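Why Our Dishwashing Policy Kept Dropping the Bowl: Report on a Failed Training Run

Course project, Robot Learning Lab
Submitted August 11, 2023

1. What we set out to do

The plan we handed in back in March said that a two-arm robot would learn to rinse a single dish at a sink by copying people. We would collect first-person video of hand washing, run a hand tracker over it, turn the tracks into arm motions with the Planero motion package, and train a policy we named Pimo. The bench robot is called Quintero and it stands in the wet lab next to a basin with a faucet. We promised a working demo. We did not deliver one, and this report is mostly about why.

I should say that I doubted the plan from the start, and some of that doubt will show. The proposal treated video of people washing dishes as if it were a recording of forces. It is a recording of where hands went. Our group argued over that for two meetings and then went ahead anyway, partly to keep to the schedule.

2. Data

We used 52 clips from home kitchens, cut into 1,768 short segments. Each segment was labeled by one of us with the type of dish and which hand was holding it. We kept segments with both hands in view and threw out the rest. The stills in this section come from one kitchen.
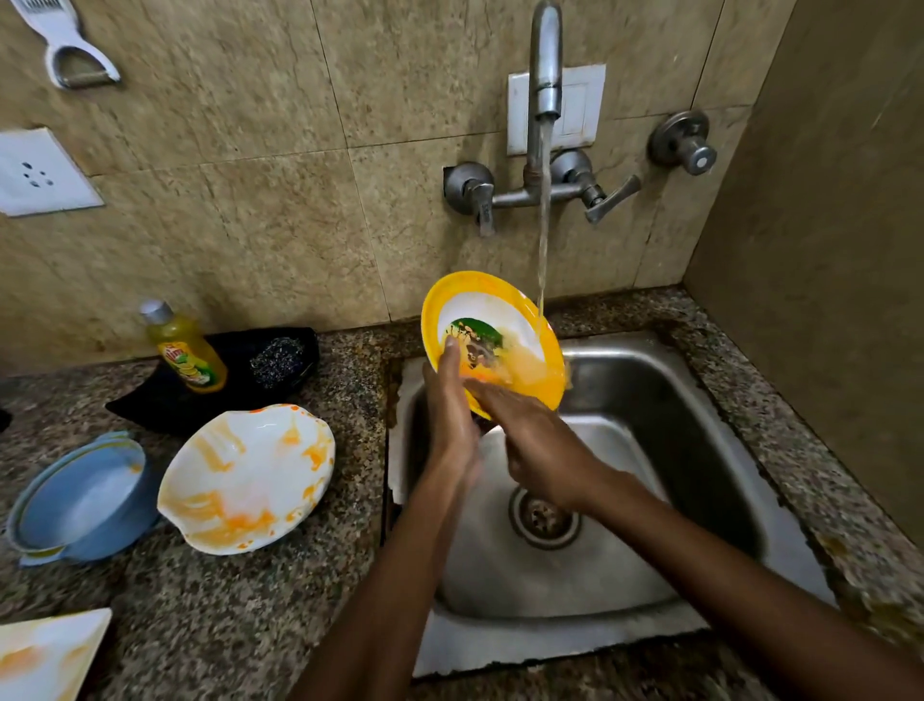
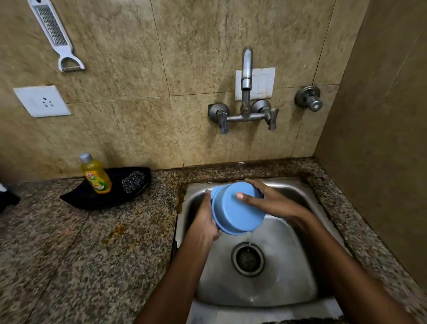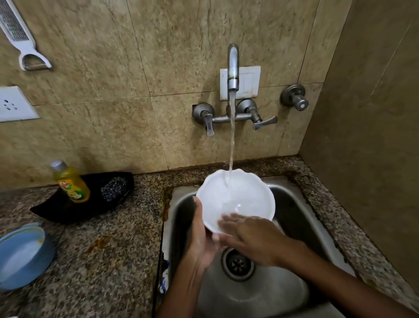

The labeling instructions asked for "holding hand" and "rubbing hand" and gave no third choice. That was a mistake. People change grip all the time when they turn a dish, and in those moments both hands hold and both hands rub. Two of us labeled such segments by whichever hand moved less. The third skipped them. We only found the mismatch after training, when we compared label sheets for the first time. We should have done it in the first week.

We also had nothing in the data about slip. A person feels a dish start to slide and squeezes harder, and on video the fingers hardly change. The tracker reported the same hand pose before and after, so Pimo saw no reason to squeeze.

3. What went wrong

We trained for 4,000 steps. The loss curve went down nicely and everybody relaxed, which in my opinion was the real start of the trouble. A low loss meant that Pimo could copy hand positions from clips it had not seen. It told us nothing about keeping hold of a dish.

We then ran 10 trials on Quintero with a plastic bowl and the water on. The bowl was dropped in every trial. Most drops came during the turn from the inside of the bowl to the outside, when the labels were at their worst. In the last trial the right gripper kept following its path after the bowl was gone, pushed down into the basin, and bent a finger pad against the drain.

The last one is a safety matter, and we wrote it up separately for the lab. Quintero has a force limit that stops the arm when it meets resistance. It did not trip. The limit had been raised during an earlier test with a heavy pan and never set back. The startup checklist has no line for it. The Werkorlow control box shows the current limit on its second menu page, and none of us opened that page on the day.

The person at the stop button did press it, but late. She had been told to watch the bowl, so she was watching the bowl, now lying in the basin, and did not look at the arm until it made a noise. I don't consider that her fault. We gave her the wrong job.

4. What we changed

The force limit is now printed on the startup screen and has to be typed in by hand before the arms get power. The person at the stop button watches the arms only, and a second person watches the dish. We added a rule that if the gripper closes further than the thickness of the dish allows, the arm halts and the run is over. With the water off and no dish in the gripper, this rule worked on the bench. We have not tried it wet.

We relabeled the turning segments with a third choice, "both." Retraining on the new labels made the motion smoother. Whether it reduces drops is unknown, and I would be careful with anyone in our group who says otherwise at the presentation.

5. What I would tell the next group

Put a pressure sensor on the gripper before collecting more video. More clips will give a lower loss and probably the same dropped bowl. Compare label sheets early. Read the second menu page.

The bent finger pad is in the parts drawer, tagged with the trial number. The replacement has been ordered but had not arrived when this was handed in.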